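出野外第一天，先发一条占个坑。十月，Wolircombe，找水獭。准确地说是找水獭的屎。 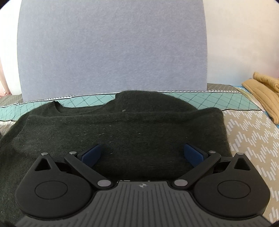
深色毛衣先摊床上，花床单是住处自带的。

1/
先交代一下来干嘛。Wolircombe 这条河以前有欧亚水獭，后来好多年没人报过记录。今年春天下游磨坊那边有人说看见了一只，Llinos Prothero 就拉了个小队来查，我负责上游这一段。红外相机要等下一批才到，所以这趟全靠两条腿和鼻子。

2/
很多朋友问为什么不直接蹲点看。水獭在这种河里基本昼伏夜出，一只的活动范围能拉出去好长一段河，蹲一个礼拜连个水花都没有太正常了。粪便就不一样，它们专门拉在显眼的地方：桥墩底下的石台、河中间的大石头、支流汇进来的那个尖尖上。等于到处贴小广告哈哈

3/
我这段一共 39 个样点，桥下的优先。每个点沿岸走一截，两边都看，找粪便、脚印、滑道。脚印五个趾，泥够软的话能看到蹼的痕迹，但这边河滩全是卵石，别指望了。

4/
重点来了，味道！！
新鲜的水獭粪有人说像茉莉花茶，有人说像刚割的草加一点鱼腥。Arwel Gethin 坚持说是紫罗兰。我闻着就是放久了的虾皮，真的，回家开一包你们就懂了。反正不算难闻。水貂的就完全另一回事，冲鼻子，闻过一次终身难忘。

5/
上午的成绩：走了 12 个点，有粪便的 2 个。都在同一座石桥附近，一个干得发白，手一碰就散，里面全是细鱼刺；另一个黑亮黑亮的，还黏，大概率就是这一两天的。我蹲在桥洞底下自己乐了半天，头还磕了一下。

6/
黏的那个取了样，装管加乙醇，要送去做 DNA。Siriporn Wongsuwan 在实验室那边等着收，她反复叮嘱我：只取新鲜的，越早越好，太阳晒过的基本扩不出来。所以明天打算六点前出门，现在已经开始提前心疼自己。

7/
有人在评论里问能不能靠粪便数量算出有几只。不能哦。一只水獭一晚上可以拉好多处，而且季节不同，标记的勤快程度也不一样。粪便只能告诉你“这里有”，要知道几只得看基因分型的结果。反过来也要小心，没找到不等于没有，前两天刚涨过水，低一点的石头全给冲干净了。

8/
说到涨水，下午有 3 号支流口那边过不去，水到大腿，果断放弃。Prys Beddoe 在对岸朝我比划了半天，我一个字都没看懂，后来才知道他是想说他那边的桥下有粪便，让我过去看。大哥，你有对讲机啊。

9/
补充一个冷门的：除了粪便，它们还会留一种胶冻状的分泌物，颜色从透明到橘黄都有，看着像谁打翻了果冻。今天没碰到。以前在别的河见过一次，当时完全没认出来，还绕着走，后悔到现在。

10/
回复一下问食物的朋友：主要是鱼，这条河里鳗鱼和杜父鱼都有。春天也吃蛙，粪里会有细细的蛙骨，跟鱼骨在放大镜下挺好分的。Nusrat Malik 专门做这个，一小撮残渣她能看一下午，等她的鉴定出来我再单开一串讲。

11/
有几位住附近的私信问可不可以自己去找。桥下公共步道能到的地方可以看，拍照记位置就好，粪便留在原地，那是它们互相留言用的。发现疑似巢穴就赶紧退开，别往里照手电。遛狗的朋友麻烦牵一下绳 🙏

12/
照片建议放个硬币或者钥匙做比例尺，不然真的看不出大小。之前收到过一张特别激动的投稿，我们研究了半个小时，最后一致认为是狐狸。

13/
晚上把今天的表录完，还剩一大堆坐标要核。明天去上面那段林子里的河，听说信号全无，更新会晚一点。有想问的先留在下面，我回来慢慢翻。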